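Wiping Down a Lounge Table: Project Report
Khurram Sandhu and Hina Marwat
December 1, 2022

1. Aim

Our course asked each pair to pick one small cleaning job in the building and study how it is done. We chose the table in the ground floor lounge at Urnurdale. Students eat there between classes, and by early afternoon there are usually crumbs and drink rings on the glass.

2. The furniture

The lounge tables are square and low. Each has a glass top in a dark metal frame, with a brown woven panel under the glass. The chairs that go with them are dark brown wicker with rounded backs. The glass is easy to wipe. The difficult part is the edge where it meets the frame. Crumbs collect there, and a flat cloth passes over them.

3. Method

We recorded 38 cleanings over 3 weeks. For each one we wrote down what was used (sponge or folded cloth), how long it took, and whether the edge was clean when checked with a fingertip. Paper plates left on the table were lifted and the glass underneath was wiped too. The chair was pulled back first if it was close to the table. We used the same soap and water mix each time, made up in a bucket in the Grimau wing.

4. Results

The sponge took 59 seconds on average and the cloth took nearly 123. Most of the difference came from refolding the cloth, which we did whenever one side got dirty. The sponge also did better along the frame because a corner of it can be pressed into the gap.
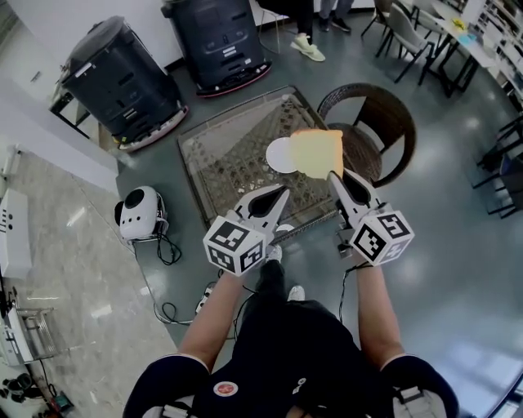 The cloth left fewer streaks on the middle of the glass. Hina tried a sponge pass followed by a dry cloth and the streaks mostly went away, but we only did this near the end and did not time it.

5. Problems

Our notes from the first few days are uneven. We had not agreed on what counted as finished, so Khurram stopped when the top looked clean and Hina stopped after the edge check. We left those times out of the averages. Wiping also does nothing for crumbs that get down into the woven panel. A soft brush might work, but we did not have one.

6. Next steps

We would like to time the sponge and dry cloth together, and repeat the test on the larger tables in the Arain room.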